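Course Notes, Unit 6: Cable and Hose Sizing, Routing and Support
Instructor: Yaa Ametepe
Lab coordinator: Ghassan Smadi

6.1 Scope

This unit covers low-voltage cable on equipment that moves or vibrates. Building wiring was treated in Unit 4 and is not repeated. Students who missed the January session on conductor resistance should read 4.3 before attempting the problems at the end.

6.2 Terms

Static bend radius: the smallest radius to which a cable may be bent once and left in place.

Dynamic bend radius: the smallest radius allowed when the cable is flexed repeatedly in service. It is always larger than the static value for the same cable.

Service loop: extra length left near a connection or a moving joint. It takes up motion and allows a damaged end to be cut back and reterminated.

Strain relief: any clamp, grip or tie that carries mechanical load so that the terminals do not.

Neutral axis: the line through a bent cable along which the material is neither stretched nor compressed. Conductors far from this line see the highest strain.

6.3 Strain in bending

For a cable of outside diameter d bent to a centerline radius R, the strain at the outer surface is

e = d / (2R)

For d = 12 mm and R = 120 mm, e = 0.05. This would be far too high for a solid copper conductor under repeated flexing. A stranded cable survives it because the strands are twisted around one another. Each strand passes from the outside of the bend to the inside over one lay length, and the stretch and compression partly cancel. The cancellation works only if the bend is longer than one lay length and the strands are free to slide.

Two results follow. A short lay length is preferred for flexing service. Clamping a cable inside the bend stops the strands from sliding and moves the failure point to the edge of the clamp.

6.4 Choosing the loop length

Consider a joint that turns through an angle a (in radians), with the cable passing at a distance r from the joint axis. The change in path length over the full travel is

L = a × r

For r = 50 mm and a = 3 radians, L = 150 mm. The loop must supply this length at one end of travel and store it at the other without dropping below the dynamic bend radius. Check both ends. The stored position usually governs the radius, and the extended position governs the length.

Add an allowance for retermination. In this course the allowance is 300 mm unless a problem states otherwise. If the loop would then hang into a work area, store the allowance behind the fixed clamp.

6.5 Support spacing

On a straight run, supports limit sag and keep the bundle from swinging. For a horizontal span s, with weight per unit length w and horizontal tension H, midspan sag is approximated by

y = w s² / (8H)

Sag grows with the square of the span. Cutting the spacing in half reduces sag to one quarter at the same tension. Do not reduce sag by pulling the cable tighter. Tension is passed to the terminations and adds to the bending strain found in 6.3.

Soft straps are preferred over narrow ties on bundles that flex. A narrow tie pulled hard will mark the jacket, and the mark becomes a starting point for cracks. Where a tie must be used, it should hold the bundle together without deforming it.
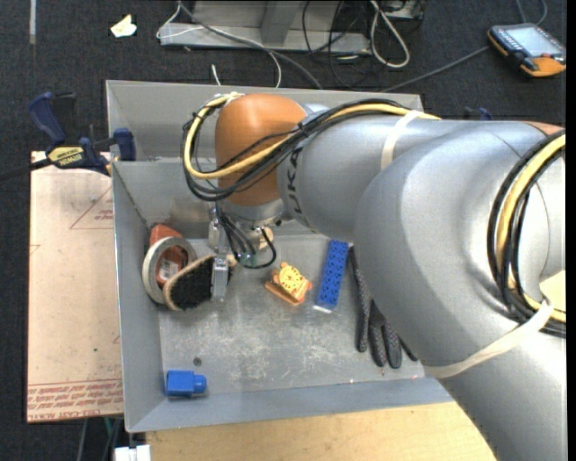
Figure 6.1. Black and yellow cables along a forearm, with a wide loop at the wrist.

6.6 Mixed bundles

Power and signal cables may share a bundle if their jackets are compatible and the signal pairs are shielded. Place the stiffest cable nearest the center. Air hoses need separate attention, as their length changes slightly with pressure. Leave them free to slide at intermediate supports.

Color is not a reliable guide to function. Read the jacket print or the drawing before disconnecting anything.

6.7 Problems

1. A cable with d = 9 mm is bent to R = 90 mm. Find the outer surface strain. Repeat for R = 135 mm.

2. A joint turns through 2.5 radians with the cable 80 mm from the axis. Find the change in path length, then the total extra length including the standard retermination allowance.

3. A horizontal run is supported every 600 mm and sags 8 mm at midspan. Find the spacing needed to reduce the sag to 2 mm at the same tension.

4. Explain why a clamp placed at the midpoint of a service loop shortens cable life. Refer to strand sliding in your answer.

Show units at every step. Leave solutions in the Unit 6 tray outside the Heywood lab. Reading for Unit 7: connector ratings and contact resistance.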